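# Give the Sugar Packets Their Own Corner

I have strong feelings about the coffee table in the break room, and this month I'm finally writing them down.

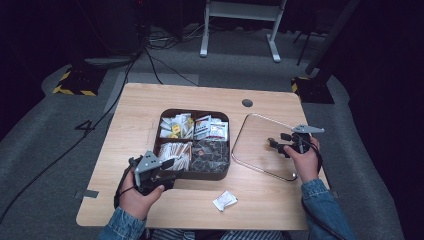 ## Four compartments is plenty

A dark brown tray with four sections, packets in every one of them, and I could look at it all day! White and yellow ones jumbled together in one corner, sachets standing upright in the next, the stick-shaped ones lying side by side, and the dark glossy ones in a pile. You reach in half asleep at 7 a.m. and your hand knows where to go.

Compare that with the drawer we had at Hastby when I started. It held easily 1,000 packets (I once tipped the whole thing out with Idris Pugh, and we gave up counting) and you still couldn't find a plain sugar. People just took a handful of whatever was on top and left the rest on the counter.

A tray is small, and I love that about it. When a section gets low you see it from the doorway. When somebody brings back a fistful of ketchup from lunch, there's no place for it to hide.

## Jumbled or lined up?

Oľga Danko would stand every last sachet on its edge, labels forward, like records in a shop. I tried it for a week and it does look wonderful. But I've come around to letting each shape decide. Flat sachets stand up nicely if you pack them close. Sticks want to lie down. Little square-ish packets will never behave, so toss them in and let them be a heap, it's fine, a heap of one kind of thing is still tidy!

What I can't defend is mixing. One stray creamer in with the sugars and by the afternoon the dividers may as well not be there.

## And the clear trays?

Clear ones are pretty, and on a light wood-grain table they almost vanish, apart from the shiny outline. I'd use one for spoons or for the empties. A crumpled packet needs somewhere to go or it ends up on the tabletop, and then it has friends.

For the packets themselves I'm sticking with dark brown. White paper shows up beautifully against it. Norbert Mikuš wants to go up to 21 compartments, with a section for each kind of tea. Norbert, please. Start with four, and refill it before lunch.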